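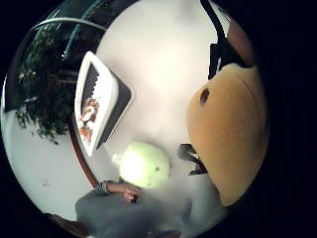

Corner of the Week: Plants, Pictures and One Green Softie

Thu 22 September

Hello again from the Arurwood studio! I've been meaning to write about the display corner for ages, and with the autumn rush on its way (November is always bonkers for us) I figured I'd better do it now, while I can still find the floor. It's a small space and we use it for everything: sorting, tagging, lunch, arguing over where things should go.

The pale walls stay. I tried a mustard sample from Fustitz over the summer and it made every single thing look tired, so back to off-white we went. Greenery looks so good against it, especially when it gets a bit long and starts to trail. I know I should trim it. I won't.

The framed picture has a nice wide white border, and I'm very fond of that little bit of orange in it. I've moved it 3 times this year and I'm still not sure about the height. Opinions welcome, as long as you agree with me!

Then there's the tray table, where most of my day goes.

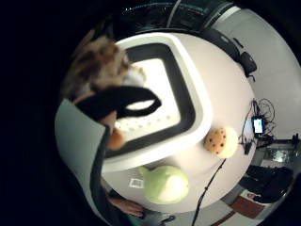
I do love a big square tray with a dark inner border, because you can put almost anything on that white floor and it looks as if you meant it. The pale green plush is from the Drundance basket, and it's my favorite color of the whole lot (somewhere between a pear and a mint). Barcode labels end up all over the table on tagging days, so if you get one stuck to your sleeve on your way out, just drop it in the jar by the door.

Next up is the Lazăr shelf, once I've dusted it. We're open until 2 on Saturdays.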